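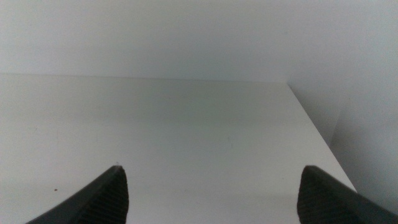 Unit 6: Host Agreements for International Organization Headquarters

Reading for this unit: the course packet, chapters on privileges and immunities, and the Bondale case file (handed out in class). Bring the case file to both sessions.

6.1 What a host agreement is

When an international organization sets up its headquarters in a country, it needs a legal basis for being there. The organization's own founding treaty usually says something general about legal status, but it rarely says who pays for the building, who fixes the road in front of it, or whether the cleaning staff pay income tax. Those matters go into a separate treaty between the organization and the host state. It is called a headquarters agreement or a host agreement. In this course we use the two terms to mean the same thing.

A host agreement is a treaty between a state and an organization. A city or a province may offer land, money or a building, and may sign a paper saying so, but that paper is normally a contract or a statement of intent under domestic law. It does not give the organization immunity from anything. Students mix this up every year on the written assignment. Keep three documents apart:

The founding treaty of the organization, agreed by its member states.
The host agreement, between the organization and the host state.
The local or site agreement, between the organization (or the host state) and the city, province or landowner.

There may also be a memorandum of understanding signed early in the process. Read the wording before deciding whether it binds anyone. "Shall" and "agree" point one way, "intend" and "will endeavor" point the other, but the title of the document settles nothing.

6.2 Why states want headquarters

The reasons given in public are usually prestige and jobs. In the negotiating papers the reasons are more mixed. A national government may want a diplomatic presence in a region that has little of it. A provincial government may want the road and rail money that comes with a national project. A border area may hope that an international body on its soil will make the area safer, or at least make it look safer to investors.

The costs are less often discussed. Tax exemption means lost revenue. Security is paid for by the host. If the building is provided free of rent, the host carries the maintenance for as long as the agreement runs, and some agreements have no end date.

The effect on jobs depends heavily on what kind of staff the organization employs. Internationally recruited staff come from abroad and may be exempt from national income tax. Locally recruited staff are fewer than people expect in a policy body and more numerous in a body with a warehouse, a laboratory or a training center. When you read a job estimate, look for the split between the two groups. If there is no split, say so in your notes.

6.3 The usual articles

Host agreements look alike because drafters copy from earlier ones. Most contain the following.

Legal personality. The organization can make contracts, own property and go to court.

Inviolability of the premises. Local police and officials may not enter without consent. There is normally an exception for fire or other emergencies where consent is presumed. The host must also protect the premises from outside.

Immunity from legal process. The organization cannot be sued in local courts unless it waives immunity. Look for the waiver clause and for exceptions, the most common being traffic accidents.

Tax and customs. Direct taxes are exempted. Indirect taxes are often refunded above a certain purchase amount. Charges for services such as water and garbage collection are payable.

Communications. Treatment no less favorable than that given to diplomatic missions.

Staff. Senior officials get close to full diplomatic status. Other officials get immunity for official acts only. Nationals and permanent residents of the host state get less, and sometimes very little.

Entry and visas. The host has to let in delegates, staff and experts. This article causes more disputes than any other, especially where a delegate comes from a country the host does not recognize.

Public services. Electricity, water, sewage, fire protection. The host promises to treat the organization as well as it treats its own agencies.

Settlement of disputes. Negotiation first, then arbitration.

Termination. Notice period, and what happens to the building.

6.4 Case: the Bondale proposal

Bondale is a river port with a large piece of former military land on its north side. The provincial government wanted to offer this land as the headquarters of a new regional body for disaster relief. A development company, Clelletti, was to build the offices, a conference hall and housing, and would get the right to build commercial blocks on the remaining land. The offer was made before the regional body existed. Its founding treaty was still a draft, with 4 signatures out of the 11 needed for it to enter into force.

The plan provided for 3000 staff and family members living on the site. The draft budget for the body, which is in your case file as Annex C, funded 19 posts in its opening period.

Points to note when you read the file:

(a) The investment agreement between the province and Clelletti calls the project an "international city" throughout. The phrase has no legal definition in the agreement or in national law.

(b) Article 2 of the investment agreement says that the headquarters "shall be located" in Bondale. Neither party to that agreement had the power to decide this. The draft founding treaty leaves the seat to a vote of the member states.

(c) The national foreign ministry was copied on the correspondence but signed nothing. Its only letter in the file confirms receipt.

(d) Part of the land was still under military control. Release required an act of the defense ministry, and the file has a request for release but no reply.

(e) Clelletti's obligation to begin construction depended on "confirmation of the headquarters." The agreement does not say who gives the confirmation or in what form. Both sides later relied on this gap.

(f) Quaye, a competing host city in a neighboring state, made a much smaller offer: two floors in an existing government building, free of rent, with a draft host agreement attached and already cleared by its foreign ministry.

The member states had not voted by the time the file closes. Do not look for an outcome in the case file. The assignment asks about the documents as they stood.

6.5 Comparison: the Warkora training center

Warkora is a useful contrast and a short read. The organization already existed and had a seat elsewhere. It wanted a second site for field training. The order of steps was as follows.

1. Decision of the governing council to open a second site.
2. Call for offers, with a published list of requirements.
3. Visits to the candidate sites.
4. Council decision on the location.
5. Negotiation of a host agreement with the national government.
6. Approval by the national parliament.
7. Site agreement with the municipality covering the access road, the water connection and waste.
8. Building contract.

In Bondale the building contract came first. That does not by itself make it void, and some of you will be tempted to write that it does. A province can contract for development of its own land. What it cannot do is promise the decision of a third party, and the question is which clauses fall if that decision does not come.

Note also that at Warkora the second site got its own host agreement. The organization's agreement with its first host did not extend to it. Host agreements are bilateral and stop at the border.

6.6 Special zones and headquarters

Several proposals of recent decades combine a headquarters with a special economic zone. The two are legally separate. A special economic zone is created by domestic law and can be changed or closed by domestic law. It applies to companies and sometimes to workers inside a boundary. Headquarters status comes from a treaty and applies to the organization and its staff wherever they carry out their functions in the host state.

Placing one inside the other creates practical questions. Does a hotel inside the zone lose its customs exemption if a delegate stays in it? Who polices the street between the headquarters gate and the zone gate? If the zone law is repealed, does the organization have any claim? The Bondale papers do not address these. Your answer can.

In border areas there is a further layer. Armistice or demilitarization arrangements may limit construction height, the number of people allowed in at night, or the use of radio equipment. These limits bind the host state, and a host agreement cannot sign them away.

6.7 Terms for this unit

Seat: the place named as the official location of the organization. It can differ from where most staff work.
Inviolability: protection from entry or search by host authorities.
Waiver: a decision by the organization to give up immunity in a given case. Must be express.
Functional immunity: immunity limited to official acts.
Entry into force: the moment a treaty becomes binding on its parties. Signature alone is often not enough.
Full powers: the document showing that a person may sign for a state.

6.8 Written assignment

Write a memo to the legal office of the Bondale provincial government. Assume you are advising them before the investment agreement is signed. Cover which commitments the province can make alone, which need the national government, and which depend on the member states of the regional body. Propose new wording for Article 2 and for the confirmation clause.

Cite the annexes by letter and paragraph. Do not attach copies. Memos without paragraph references will be returned unmarked.

Due in September, at the start of the second session on Unit 7. Paper copies go in the box outside the department office before 5 p.m.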